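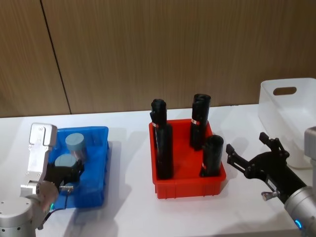 Figure 2. White tabletop with storage bins, the blue one on the left.

3.1 Why people stop sorting

I came to this question through my own kitchen drawers, so forgive me if I sound a bit invested! My coauthor Serena Costa and I asked 244 households in Renholm to keep a diary of where they put small things when they got home (keys, batteries, receipts, that sort of stuff). We ended up with 2,790 entries, and I read every one of them over a very long August.

What struck me first was how loyal people are to a bad spot. One man wrote "bin by the door, again" for 20 days straight, even though he'd told us on day one that he hated that bin. Serena thinks this is plain habit. I'm less sure – the households with a shared bin stuck with it longer than people living alone did, and I suspect some politeness is going on there. Labels didn't seem to matter much either way. We come back to the shared bins in Section 4, where I try to pull the two explanations apart.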